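About Wistum

Wistum is a contract cleaning and facilities firm. We look after offices, canteens and rented flats across two counties, and 164 people work for us. Our office is in the old Muriithi building, next to the bus depot.

In April we brought in Dekeo, a system of robots that takes on part of the lifting and clearing. Bags and sacks left on the floor were the first job our staff asked us to hand over.

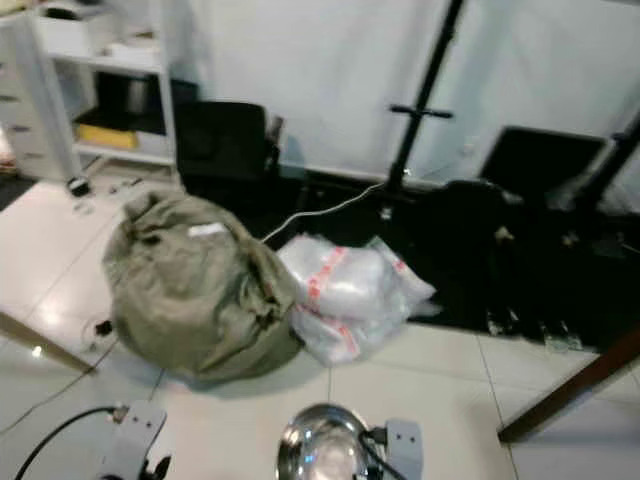
A green sack and a knotted plastic bag on the tiles

Nobody lost a post over it. Eight cleaners have retrained as operators and are paid at the higher grade. The rest work the same hours, with less bending and carrying.

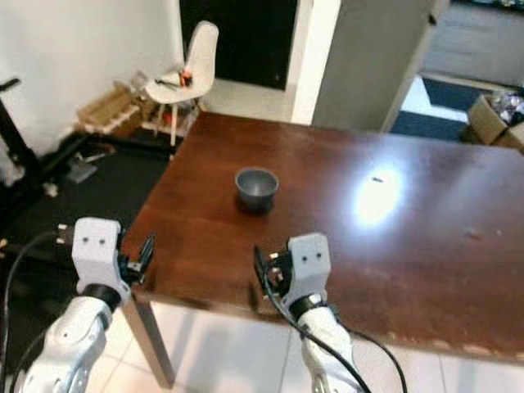

Our operators decide what a robot is given and what stays with a person. Crockery is taught one piece at a time. A single dark cup on a scuffed brown table is a fair first lesson – the rim gives the grippers something to aim for, and glare on the varnish has to be allowed for. Training notes are kept in Amum, our shift log, which all staff can read.
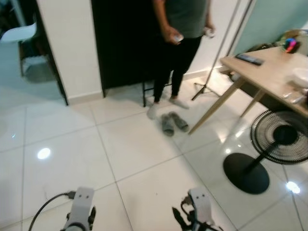

Do I need technical experience to apply?
Most of our operators had none. Training takes 112 hours, all of it paid.

Page updated 22 January 2018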